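Revcombe bench, Monday

Old desktop towers, opened up for the Skundik parts shelf. Quick captions, more to folow when Lovisa sends hers.

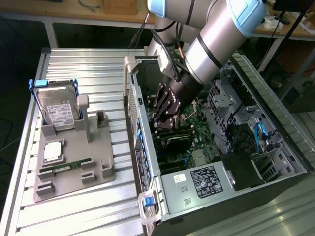 Tower 1: lid off

On its side, green board showing, black cooler still on. Grey power supply down below, drive cage on the right with the light blue SATA cable looping up. Like the little blue latches on the card slots.

What we're keeping

Memory, coolers, any decent cables. Power supplies go to Mudassar for testing, pls don't bin them. Screws in the jar!!

Still to do

2 more towers, then the laptops. Dénes has the labels, ask him befor you start a new box.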